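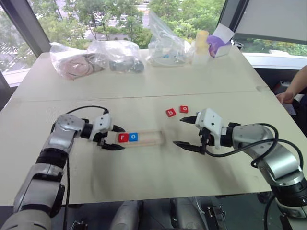 24th December

Letter tiles day! Kaisu and I had the big cream table by the windows and spent the whole morning on short words, and I enjoyed it far more than I expected to.

The tray is the long shallow one Onni made in November, and it's a lovely thing to work with. A row of tiles sits side by side in it and the word reads properly, with no creeping apart. I'd still like the front edge a touch lower so a tile can be slid out with one finger. Must ask him.

Working with very few tiles at a time is so much better. Red and blue, white lowercase letters, two in the tray and a couple waiting on the table. We had r and o in place with b and another o still loose, and Kaisu straight away said "rob", then "robo" – so the spare o earned its keep. Swap the first two about and you get "or". Put the b first and there's "bro", which Poppy says doesn't count (it does).

Colour: I keep wondering about vowels in blue and consonants in red. At the moment it's mixed, one blue o and one red o, and I rather like that you have to read the letter and can't lean on the colour. Evelien would prefer it sorted. Try both ways on the same 6 words and see which we get through more happily.

The full set is 262 tiles according to the lid of the Skudby box. Far too many to tip out at once! Tuulikki wants them bagged by letter, and I'm all for it, but b, d, p and q should have bags of their own with a line marked under the letter. A b lying at an angle on the table is easy enough. Upside down it's a q to anyone in a hurry.

Next time:
– three-letter words only, 5 to a round
– ask Onni about the front edge, and whether a second tray is possible
– Poppy to bring her word list
– find the missing bag of e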